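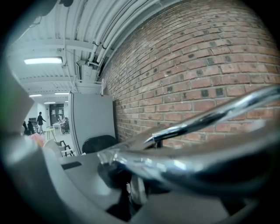 February 8, 2020. Ink bench, second round of the iron gall batches. The Dirnley recipe is finally behaving! I let the crushed galls steep for 12 days this time, strained them twice through old cotton, and the liquid came out a lovely clear tea brown with hardly any sludge at the bottom. A black pen with a silver tip like that one is all very well for labels, but what I'm after is something that flows from a dip nib and still turns properly dark on the page overnight.

Quantities for the jar marked Edet: 700 ml of rainwater, 200 g of galls, 20 g of gum arabic. The gum went in last, stirred with a glass rod until my wrist gave up. It is a bit thick. Next time a little less gum, or maybe dissolve it separately and add it by the spoonful.

Test strips on the Histel paper are great, crisp edges and no feathering even on the slow curves. On the Vikska sketch pad it spreads like mad (fun for washes, hopeless for writing). The strip from December has gone a deep blue-black and I keep picking it up to look at it again!

Still to do: clove oil against mold, a cork that fits the Edet jar, and a water test on the oldest strips. If anyone borrows the small funnel, please rinse it right away, the stains are ferocious.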